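# Sorting and folding in a shared workroom

Project report, Textiles and Household Studies, second year
Apolline Brunet, with Séverine Baudry
2018-08-08

## What we set out to do

Our project looked at how people sort and fold clean clothes when they have plenty of space but no household of their own to fold for. Most of the reading we were given in May deals with laundry at home, where the person folding knows the cupboard, the shelf and the owner of every sock. We wanted to see what is left of those habits when the cupboard is taken away.

The work was done over 14 sessions in the large workroom at Skemside. Clothes came from the Coste clothing exchange, which lent us 676 items on condition that they went back folded and sorted by size. That condition decided a good deal of how we worked. We could not leave a pile for the next day, and anything that could not be folded flat had to be dealt with separately.

## The folding surfaces

We began with a bare table and changed to a covered one after the first sessions. On a bare top, thin fabrics slide. A T-shirt sleeve that has been turned in does not stay turned in, and people ended up holding one side down with a forearm while they worked on the other. With a cloth or a padded cover underneath, the garment stays where it is put.

The drawback of a cover is that it has its own wrinkles. Séverine found that she was smoothing the cover nearly as often as the clothes. We tried pulling it tight and tucking it under at the corners, and this helped for flat pieces such as pillowcases. For jeans and other heavy items it made no difference.

Colour mattered more than we had planned for. Dark clothes on a pale cover are easy to see, and the edges can be matched quickly. White pieces on a cream cover are harder, and two of our testers missed a turned-in hem for that reason.

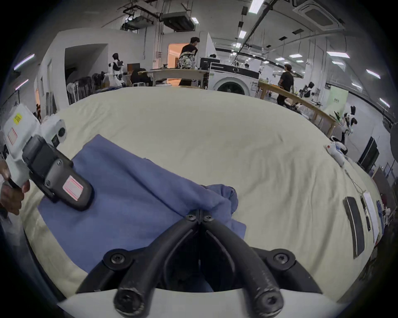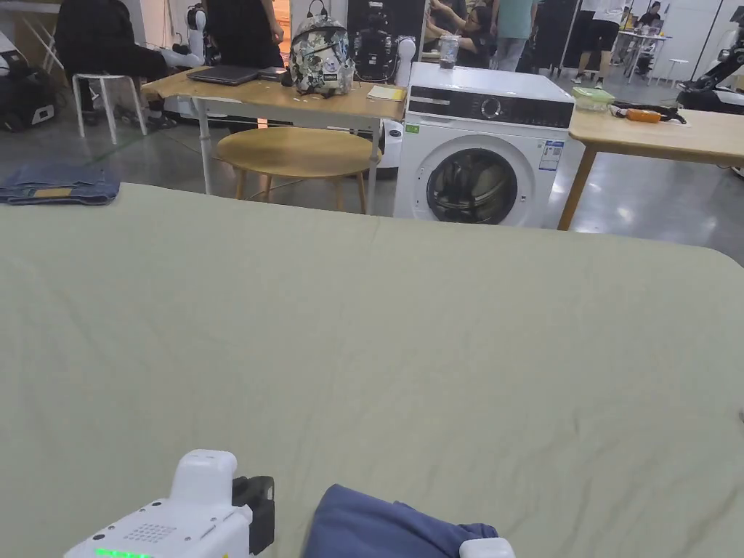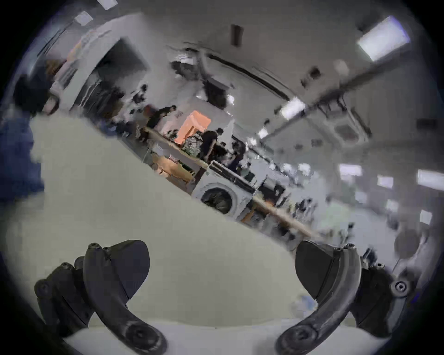
## How people sorted

We gave no instructions about sorting, only that everything had to be folded by the end. Most people made their first division by weight of fabric. Trousers and jumpers went to one side straight away, before anything was folded, and the light items stayed in the middle. Sorting by size, which was what Coste needed, came last in almost every session and was often done by checking the labels of clothes that were already folded. This meant some of them had to be opened again.

Jeans were usually done first. When we asked why, the answers were that they are easy, that they make a good base for a stack, and that it is pleasant to get something finished. One tester said she always does them first at home as well.

Small and awkward things were put off. Belts, straps, soft toys and anything with a cord attached tended to move towards the edge of the table and stay there until the end. We had not included a category for these in our recording sheet and added one after the second session, under the heading "not folded". Jemilau, the firm that supplied our storage boxes, sent shallow trays which turned out to suit these items well, although they had been meant for socks.

## Folding methods

Two methods covered nearly all the tops. In the first, the garment is laid face down, both sides are brought to the middle and the whole is folded up from the hem. In the second, it is folded in half lengthways and then in thirds. The first gives a neater front and a more even stack. The second is quicker, and people moved over to it when they were tired, including those who had told us beforehand that they never used it.

We compared both with the folding board from Vilomo that our tutor lent us. The board gave the most regular results but was too narrow for adult jumpers, and after the first hour it was used only for children's T-shirts.

## Problems

Our timing was poor. We started the clock when a garment was picked up, but many garments were picked up, shaken out, put down and picked up again later. Séverine wrote these down as two attempts and I wrote them down as one, and we noticed the difference only when we put our sheets together. The figures for the first 2 sessions have therefore been left out of the tables – the rest were recorded her way.

We should also have fixed the height of the table. Taller testers bent over it and stopped more often, and we cannot separate this from the effect of the covers.

## Next steps

The clothes have gone back to Coste. We would like to repeat the sessions with a second, higher table and with the covers limited to one dark and one light. The recording sheet needs a column for items that are opened again after folding, and we have drafted one, which is attached with the tables.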